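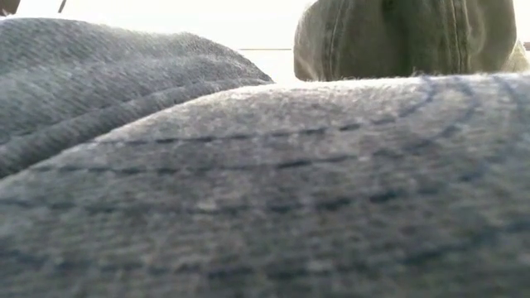
Ecaterina Stanciu: before you touch anything else on the picker, did pick height get re-taught after the pads were changed? If its still on the April numbers there's your problem, or half of it.

Ticket 141
Cell: cap sorter, Candach arm, Prillel vision
Status: open, running slow
Opened 2019-11-21

Not re-taught, no. Pads went on Tuesday end of shift, ran fine on the plain black style all Wednesday so left it. Grey heather with the navy stitching started this morning and it's been dropping or missing since first bin. Olive runs mostly ok. Same pads, same speed, same program apart from the style code.

What it does: goes to the brim, comes down, vacuum doesn't make, comes up empty, tries again, faults out on the third go. Fault text is PICK NOT CONFIRMED. Sometimes it does grab but lets go on the swing over to the Fillel conveyor.

Done so far:

- cleaned both pads, bit of lint, nothing bad
- blew out the line back to the filter. Filter bowl clean
- swapped the left pad for one out of the packet. no change
- checked air at the regulator, where it always is
- power cycled vision. Yes I know

Ecaterina: OK so teach the height first. New pads are the tall bellows ones, they sit longer than the old ones did. On a stiff flat brim you'd get away with it. On a curved one the lip only touches on one side and leaks the whole way round the other. Jog down by hand at slow, watch the lip, stop when it's flat all round and then go a touch more. Save as a new height for that style. Don't overwrite the common one, the black still needs it.

Did that. Had to hunt for the menu, its under Recipes now, used to be under Tooling. For whoever's next: Recipes, pick style, Pick Z, Teach, then SAVE TWICE. First save only keeps it until power off.

Better. Vacuum makes on most of them now. Still missing, but it's a different miss. Arm goes down beside the brim, lands half on the crown seam. So that's vision putting it in the wrong spot.

Ecaterina: what's the edge finder locked on to? Open the overlay and look at which line it's drawing.

Overlay is all over the place. On one cap it follows the outside of the brim like it should. Next cap it follows a row of stitching and thinks the brim stops there. Navy on light grey, so the stitching has way more contrast than the actual edge. Actual edge is fuzzy, little fibres standing up, and they go whitish against what's behind. Backing itself is blown right out.

Olive has light stitching and a dark body so the outside edge wins every time. Explains why that style behaves.

Ecaterina: yep. Two things, in this order.
1. Bring exposure down. What's it at?
2. Put the contrast direction to light to dark going INWARD from the backing, first edge only. It'll be on "strongest edge" from the factory.

Exposure was 1000. Somebody wound it up, sheet inside the cabinet door says 325. No initials on it, no date. Put it back to 325. Backing is grey-white now and you can see where cloth stops. Direction was on strongest, changed to first edge.

Ran a bin of grey heather. Overlay stays on the outside edge now. Picks landing mid brim.

Then it did a dumb thing with two caps close together, one behind the other. Grey brim in front, olive behind it with the bottom hidden, and it joined them up as one shape and aimed for the gap. No vacuum obviously. Mixed bin, which it's supposed to handle.

Ecaterina: it's supposed to, with separation turned on. Check "min gap". If its zero it'll merge anything touching.

Was zero. Put in 7. That was a guess. Happy to be corrected.

Ecaterina: 7 is what I'd have put. Go higher and it starts rejecting caps that are just leaning on each other, and you'll be in there by hand all day. Overlapped ones should get skipped and come round again after the shake.

OK. They do get skipped now. Shake table moves them apart and it gets them second time, mostly. Had one go round four times before I pulled it. Brim was tucked right under the other cap, fair enough.

Still open: the letting go on the swing. Less than this morning, I'd say the height fixed most of it. Happens only on the heather as far as I've seen. Cloth is pretty open weave so I reckon it leaks through the fabric even with a good seal.

Ecaterina: porous cloth, that's normal. Dont try to fix it with more vacuum, you'll pull the brim up into the pad and leave a ring on it. Slow the swing for that style. There's a travel speed per recipe, drop it one step and see. If it's still shedding I'll ask Chiriac for the wider soft lip pads, they had them on the shelf last time I rang.

Dropped one step. No drops since but only been through part of a bin so not calling it. Cell's noticeably slower, packing end hasn't complained yet.

Left to do
- finish the bin at slow swing, write down any drops
- re-teach height on olive as well, it works but it's on the old number
- back up recipes to the stick, last backup is from before the pads
- new sheet for the cabinet door with exposure, edge setting and min gap. Initials this time
- tape over the old sheet

Ecaterina: do the backup before the olive. And leave the ticket open until it's had a full shift on heather, I'll look at the fault list in the morning.

Backup done, stick is in the top drawer of the cell desk. Olive next.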